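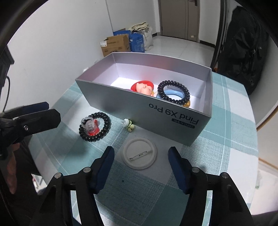
Que una hora de panel con seis ponentes da para que cada uno se presente y poco más, me dejan escrito al margen de la entrada anterior, y que si en el Foro Pesau queremos debate habrá que quitarle sillas al escenario. De acuerdo. Lo difícil es decidir qué silla, porque tres de las seis las paga alguien.

Cuaderno del taller de programa, julio, 9:40

Sigo con la parrilla. Versión 7, que en la carpeta compartida se llama «definitiva_2». La 5 también se llamaba definitiva y la 6 ha desaparecido, cosa que no lamento.

Estado de los bloques de la mañana:

Apertura institucional. Prevista en 30 minutos. Hay cinco saludos de autoridades y todos han pedido ser «muy breves», fórmula que en las dos ediciones pasadas significó lo que significó. He probado a leer en voz alta el saludo que nos mandaron como borrador desde la consejería, a ritmo normal, con pausas para aplausos que supongo generosas: once minutos. Multiplicar por cinco es deprimente. Propuesta: dos saludos en sala y los otros tres impresos en el programa de mano, con foto grande. La foto grande suele calmar.

Conversación sobre financiación de infraestructuras. La patrocina Gavrilă y quiere moderar Gavrilă. Les he escrito que el patrocinador puede presentar o puede moderar, una cosa de las dos. Responden que les parece perfecto y que entonces harán ambas. Volver a escribir, esta vez sin subordinadas.

Panel de los seis. Ver arriba. Si se queda en 60 minutos, bajo a cuatro ponentes y abro preguntas en el minuto 36. Lo probamos ayer con gente de la casa haciendo de ponentes: a partir de ahí la sala todavía escucha, y las preguntas caben sin comerse la pausa. Con seis ponentes no llegamos a preguntas en ninguna de las pruebas, y eso que el que hacía de exministro se portó bien.

Pausa para el café. Intocable. Se puede perder un ponente, el café no.

11:15. Llamada con Skerby (acreditaciones). Inscritos hasta hoy: 1179. El auditorio no admite tantos, claro, pero tampoco vienen todos los que se inscriben. La pregunta es cuántos fallan y Skerby no lo sabe, o lo sabe y lo cobra aparte. El año pasado se nos quedó la platea llena y el anfiteatro con cuatro abrigos. Apunto para mí: pedir confirmación por correo una semana antes, con un botón de «no podré asistir» que se vea. El del año pasado estaba en gris claro sobre blanco.

También de la llamada: los colores de las acreditaciones. Prensa, ponentes, delegaciones, público y una quinta categoría, «invitado estratégico», que ha aparecido en el formulario sin que yo sepa de dónde. Lleva el mismo acceso que público. He preguntado qué tiene de estratégico y me dicen que el cordón.
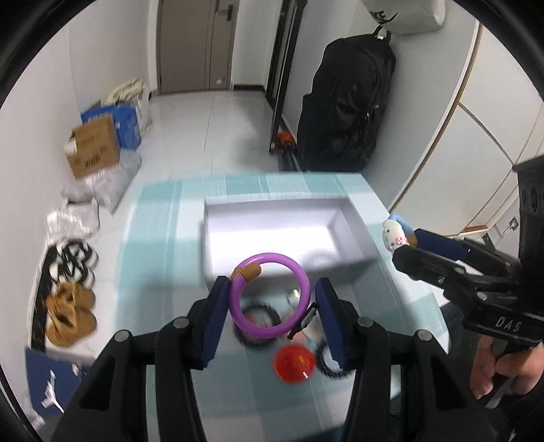
Después de comer he repasado la interpretación simultánea con Flasel. Dos cabinas, tres idiomas, relevo cada media hora. Piden los discursos con antelación y he dicho que sí con una seguridad que no siento. De los ponentes confirmados, han mandado texto los dos que no leen nunca. Flasel sugiere al menos una lista de nombres propios y siglas por sesión; eso se puede hacer aquí, lo empiezo yo esta tarde con el bloque de energía, que es casi todo siglas.

Otra cosa de Flasel, útil: que los vídeos de patrocinador no se interpretan si llegan sin guion. El de Gavrilă dura cuatro minutos y medio y tiene una voz en off hablando del mañana. Pedir guion. Pedir también tres minutos menos.

16:30. El lema. Seguimos con «Puentes hacia el futuro», que es el lema de por lo menos media docena de foros que tengo en la estantería en forma de bolsa de tela. Alternativas de la pizarra: «Invertir con criterio» (suena a reproche), «La región que viene» (suena a amenaza) y una en inglés que he borrado yo. Lo dejo abierto. La imprenta espera hasta fin de mes.

Pendiente:
- Parrilla versión 8. Llamarla 8.
- Quitar dos sillas del panel y redactar los dos correos correspondientes. El segundo, con más cariño.
- Confirmar con la sala si el reloj regresivo del atril lo ve el ponente. En la visita lo veía todo el mundo menos él.
- Averiguar quién inventó al invitado estratégico.
- Glosario para Flasel, bloque de energía primero.

Mañana, ensayo de transiciones con el micro de mano. El de solapa sigue dando golpes cada vez que alguien asiente, y en esta clase de foros se asiente mucho.

Última actualización: julio, 18:05
4 comentarios · Compartido 11 veces

Entradas recientes
Foro Pesau: notas de la visita al auditorio
Moderar sin ser el séptimo ponente
Por qué la cena de gala ya no lleva discursos (casi)
Skerby, presupuesto revisado y sus asteriscos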